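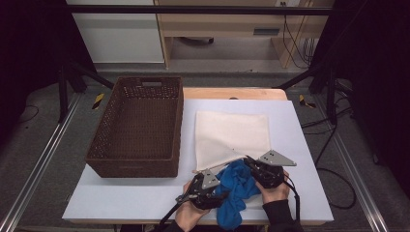
Masaru Sugiyama wrote on Mon, 2020-12-21:
> With the hand-held grippers we got 40 folding demos in one
> session. By joystick the same people managed 4. I think that
> settles it for Bolter, and I would like to drop remote control
> altogether in the new year.

It settles which one is faster for the person. I never doubted that part.

My trouble is with what ends up in the demos. Somebody with a gripper in each hand still folds like a somebody. They pinch two layers at once, feel that they have both, and carry on. The arm feels nothing of the kind. When you drive it by joystick you're stuck with what it can really reach and sense, which is why it's so slow, and I'd call that useful information.

We went through this in June with the Pathak towels. Lovely demos, everyone pleased, then the arm got 2 folds right out of 20. The write-up blamed the cloth.

Before anything gets dropped, could we train on the 4 alone, then on any 4 of the 40, and run both on the real arm with the napkins? Same basket, same table height. If the hand-held set wins I'll shut up – on this list, anyway.

Also, who is throwing out the failed tries? Ultell kept theirs and I'd like to see ours.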